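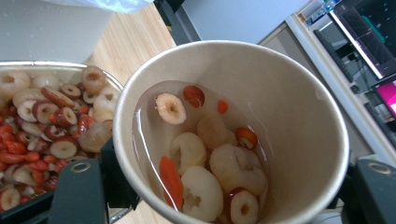
## 4. Planning the equipment buy

We had one budget line for hardware and one for everything that gets used up, and the second one was where the first draft went wrong. Draft from June had 28 cups per operator per session. Too low. Ilari Kiiskinen redid the numbers for a full block — 252 cups, single size, paper — and that is the figure we ordered against. Foil trays and bin liners went in the same order. Lockwood quoted the lot as one shipment, Dullwood wanted to split it, so Lockwood.

Hardware is simpler on paper. A station needs two hand-held grippers, cables and a table. We asked for 8 stations and were given money for two. The rest of this section is what we did with that, and what we would ask for next time.

### 4.1 Fingers and wear parts

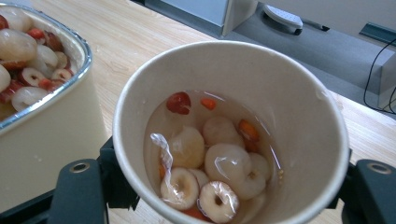
Spare fingers are priced by the pair from Dretine, and the pair price is the one to plan on even if only one side needs changing. Lead time is long and teh minimum order is annoying for a small lab. We looked at buying a softer finger from Grirnton as a second option. The case for it rests on jobs like the dessert cups: a round paper wall, with liquid and whole peeled lychees inside, gripped from the two sides at once. Too much force and the wall folds in, too little and the cup tips. Flat fingers do this job if the operator is careful. Careful operators are slow, and operator hours are the biggest line we have. So the finger cost should be compared with hours, not with other fingers.

Decision for now: keep the flat fingers, hold one spare pair per station, revisit when the Grirnton samples have been through a full block. Ginette Pons disagrees and would buy the soft set straight away. Her argument is in the appendix.

Ingredients. Longan, jujube, goji — bought dry or canned where possible, charged to consumables. Fresh fruit was left out of the plan, price moves too much. Food that has been handled is not reused for anything, so the cost per block is the full cost, no recovery.

### 4.2 Table layout and what it costs

A second table per station was in the original request. Cut at review, and we did not fight for it. The food task and the disposal task share one surface, which saves floor space and a set of stands. Figure 4 has the layout we budgeted for: lined bin at the left of the table, foil tray next to it, both hands working over the same top. Crumbs collect between the hands, so cleaning time has to be written in as paid time. We forgot this in the first draft.
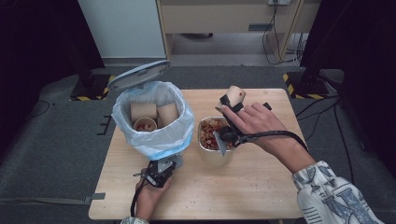 **Figure 4.** Shared table, food tray and waste bin. One gripper per hand.

Liners are cheap and we still ran the order too thin. The plan assumed one liner per session, changed at the end. With paper cups and a bowl going in whole, not crushed, a small bin has little room left after only a few pieces, and food remnants go in with them. Either a bigger bin or more liners. The bigger bin would block the left arm on this table size, so more liners. Doubled the line in the revised order, dated 8th July.

Cables we under-costed as well. Each gripper has its own, they run back to the operator and along the floor, and a station without a spare cable is a station that can stop. One spare per gripper now, up to 2 if the supplier bundles them. Floor mats for the stands were charged to the room budget and dont appear in Table 3.

Not included anywhere: storage. The foil trays take more shelf than expected and we have no good number for it yet.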